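Sorting kids' art supplies: bins or one big box?
Craft Room Forum > Storage and Tidying

hmetwally
Okay, I need opinions. Our dining table is also the art table, and every night I shovel everything into one big Prokanari tote and shove it under the bench. By morning no one can find a red anything. Is it worth splitting it all up by type, or will that last 3 days?

Horacio_A
One box. I tried sorting and spent my evenings doing it for them. Kids dump, you close the lid, done.

zinebk
Disagree, sorry! One box is how you end up with dried-out markers at the bottom. I went to small open baskets in June and we're still using them.

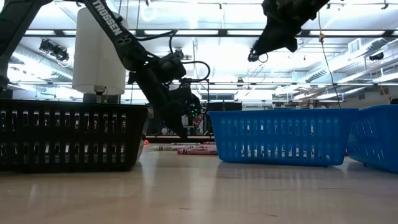

Markers are the worst offenders in our house, so they got sorted first and everything else had to wait its turn. I use the cheap plastic baskets with slots down the sides, blue for stuff that gets used daily and black for whatever needs checking before it goes back. Those red markers lying out on the wood between the black basket and the blue one are pretty much my whole system — table first, then a basket. Takes me almost 3 minutes.

Horacio_A
And who picks the color code? Mine would argue about that for a week lol

salma732
Slotted sides are great until you put crayons in. The skinny ones poke through and snap. I line mine with a bit of felt.

hmetwally
Ooh, felt is smart. And Horacio, mine would argue too, but they argue about the tote already. Going to try baskets for the markers only and leave the paper and glue where they are.

zinebk
Start with the markers, yes! Test every cap while you're at it.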